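5.3 失败个案:“成功”标签与场景状态的脱节

前两节报告的成功率均由仿真器自带的判定函数给出。我们对这一数字一直有所保留。Quispe 厨房任务集沿用了 Lokico 的判定方式:只要目标物体的质心落入目标区域,并在回合末尾的若干步内速度低于阈值,该回合即记为成功。判定函数不检查其余物体,不检查穿模,也不检查物体与支撑面之间是否存在真实的接触力。换言之,策略把盘子放对了地方,同时让另一件东西卡进台面,得分与一次干净的执行相同。

为了弄清这种宽松究竟掩盖了多少问题,我们从 Kernley 策略的评测日志中取出全部 1157 个回合,逐一回放。回放由两名标注者独立完成,标注者看不到判定函数的结果,只记录回合中有无异常接触、非目标物体位移以及悬空或嵌入等不合理的静置姿态。两人意见不一致的回合由第三人裁定。这一做法费时,也谈不上精巧,但我们没有找到可以替代它的自动指标。事实上,已有的自动指标正是需要检验的对象。

水槽场景在回放中引起的争议最多。该场景的几何并不复杂:花岗岩纹理的台面中央嵌有一个白色水槽,后方为菱形纹瓷砖墙面,上方为木质橱柜。困难在于物体的尺度差异。红球体积很大,位于水槽前部,与前沿在画面上重叠;黑色物件外形不规则,轮廓中有下垂的细长部分;葡萄、饼干状食物和草莓则小得多。图 7 给出该场景的两个状态。

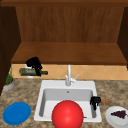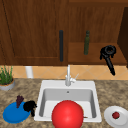
图 7 水槽场景的两个仿真状态。两图中红球均位于水槽前部,蓝色圆盘均在水槽左侧;其余物体的种类与摆放不同。上图中一个黑色物件搭在水槽右内沿,下图中一个黑色物件位于蓝盘右侧。

先看图 7 上图。黑色物件搭在水槽右内沿,其下垂部分伸入槽内。单凭这样一帧图像,我们无法断定它是被稳定支撑,还是碰撞网格与水槽边沿发生了嵌入。第二个黑色物件与横卧的酒瓶在画面上重叠,遮住了部分标签区域,二者是否接触同样不能由图像得出。标注者最初把这类状态一概记为“异常”,复核时我们撤回了其中一部分:遮挡不等于接触,而看上去别扭的姿态也可能满足静力平衡。最终只有在接触日志中能查到持续穿透的回合才计为故障。

下图的问题有所不同。葡萄竖立在蓝盘靠后的边缘附近,黑色物件位于同一盘子的右侧,并有一部分垂到盘子与水槽之间。如果任务是“将葡萄放到蓝盘上”,判定函数只看葡萄,黑色物件是否妨碍后续抓取完全不在考虑之内。槽底靠近右前方还有一根细长的棕色棒状物,部分被遮挡。这类物体在俯视相机中占据的像素很少,策略是否感知到它,我们没有直接证据,也不打算根据注意力图作推测。

需要指出,两图都不能说明故障由策略引起。场景初始化本身就会产生不良状态。Lakell 采样器在放置物体时以包围盒近似碰撞体,对球体和盘子尚可,对带有细长下垂部分的物件则误差明显。若初始状态已经存在穿透,物理引擎会在最初几步将物体弹开,日志中表现为一次剧烈位移,很容易被误认为机械臂碰撞。我们在早期版本中就犯过这个错误,曾把 5 个这样的回合归咎于策略的避障能力,后来核对时间戳,才发现位移发生在第一条动作指令之前。

因此,我们把故障分为 2 类:初始化故障与执行故障,并以首条动作指令的时间戳为界。这一划分仍不完备。初始化时轻微嵌入、执行过程中才被触发的弹出,按现行规则会计入执行故障,而其根源显然在采样器。若要彻底分开,需要在每个回合开始前空跑物理引擎直至全部物体静止,再重新检查穿透。我们只在水槽场景中试行了这一步骤,尚不能对其他场景下结论。

上述结果对安全性讨论的意义也应当从严理解。有人主张以仿真成功率作为实机部署的准入依据,我们认为现有证据不支持这种用法。仿真中非目标物体被推落或卡住不产生任何代价,策略没有理由学会避免;在真实厨房里,同样的动作可能打碎酒瓶,也可能使夹爪过载停机。反过来,仿真中的穿透和弹出在实机上不会出现,以此推断策略危险同样站不住脚。两个方向的误差能否相互抵消,目前没有数据可以回答。

最后说明回放标注的局限。标注者依据的是固定视角的渲染图像,视野下缘会截去红球的一部分,右下角的白盘也不完整,发生在这些区域的接触只能依赖日志。日志的采样频率低于物理步长,短暂碰撞可能遗漏。故本节的故障统计应视为下界,第 6 节的比较也以此为前提。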